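okay so I've been promising this thread since December. how I moved from Danport to Listley with two cats, one piano and no plan. it's long. get a drink.

first thing you should know is that I lived in Danport for 15 years and thought I hated it. the fog, the bus that skips my stop, the neighbor with the leaf blower. then I signed a lease 67 miles away and suddenly every crooked sidewalk was making me weepy. brains are rude.

the piano. everybody wants to hear about the piano. it belonged to my great-aunt, Waltraud Mühlbauer, who taught half her street to play on it whether they wanted to or not. it's an upright and it weighs as much as a small cow. she left it to me with a note that said "keep it away from the radiator" and that was the entire note.

I called five moving companies. two wouldn't do pianos at all. one would do the piano but only the piano, they didn't want my couch. one never called back. the fifth was Wendt, who said sure, what floor? and I said third, and there was a very long silence on the phone.

Wendt came through though! three guys and a set of straps. they got it around the landing on the second try and I stood in the bathroom with the door closed the whole time because I couldn't watch. one scratch on the left leg. I'm choosing to call it character.

the cats went in my car. Biscuit yelled for the first 22 miles, took a short break, and then yelled again at a slightly different pitch. Moth slept. Moth would sleep through a parade.

things I packed badly, for your benefit: all my forks in a box marked BATHROOM. my winter coat at the very back of the truck, in winter. a bag of flour. please don't move flour.

things I packed well: one tote with the kettle, mugs, toilet paper, phone charger, cat food, a screwdriver and one clean set of sheets. rode up front with me. if you take one thing from this thread make it the tote.
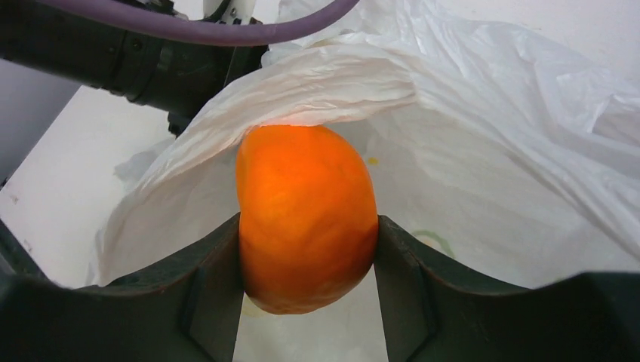 Filed under: new town, small kitchen

so, Listley. smaller than I expected and a lot hillier. there's one main street, a hardware store that also sells birthday cards, and a bakery that opens at 6 and is basically picked clean by 9. I've adjusted my whole sleep schedule for a cheese roll and I regret nothing.

my landlady is Ilse Stüber. she lives downstairs and she met me at the door with a list of which light switches don't do anything. there are four. she's lived there so long that she just steers around them, but I keep flipping the one in the hall and waiting.

I was really nervous about the piano with somebody living right underneath. I'd written her this whole apologetic letter about practice hours. she read it standing up in the doorway, folded it, and asked if I knew any polkas. I know one polka now.

the kitchen is tiny. I can touch both walls. I had to give up the big table and I sulked over it for a week, and then I found a fold-down one at the secondhand place out on Pustach Road and it fits like somebody measured. (I did not measure. I never measure. please measure.)

fruit is weirdly good here?? there's a stand past the gas station and I've been buying whatever's orange. eating it over the sink like a raccoon because I still can't find my small plates.

money stuff, since a few of you asked. I'm not posting the whole budget but the thing that got me was the tiny fees. parking permit for the truck, changing the internet over, new keys, a second new key because I dropped the first one down a grate. put aside an extra 100 just for dumb stuff and then don't be surprised when it's gone by lunch.

change of address: do it early, and do it everywhere. I forgot the dentist, the library and the vet. the library was the nicest about it. the dentist mailed a postcard to my old place with a cartoon tooth on it and the new tenant texted me a picture asking if I was ok.

making friends as a grown-up, oh boy. I'm still bad at it. what's worked so far is going to the same places at the same time until people start nodding. I've got three nodders at the bakery and one at the laundromat. the laundromat one has told me her name, so I think we're engaged.

the loneliest part was the second week. first week is all boxes and adrenaline and then you wake up and it's just... where you live. I called my sister a lot. I played the one polka. I walked up to the water tower every evening after dinner and learned which dogs bark.

piano tuning update: you have to let it sit in the new place for a few weeks before anybody tunes it, so right now the D above middle C sounds like a goose. Biscuit leaves the room. Moth, of course, does not.

do I miss Danport? yeah. I miss the ferry horn and my old pharmacist and that terrible bus. I went back last month to pick up a lamp I'd left with a friend and took a wrong turn two blocks from my old building. fifteen years!! gone out of my head already.

still unpacked: one box of books, one box of cables I'm scared of, and whatever's in the one that just says MISC 2. I have never found MISC 1.

anyway that's where things are. if you're moving soon, ask me stuff, I'm up early now. and if anyone has sheet music for an easy second polka, Ilse is getting impatient.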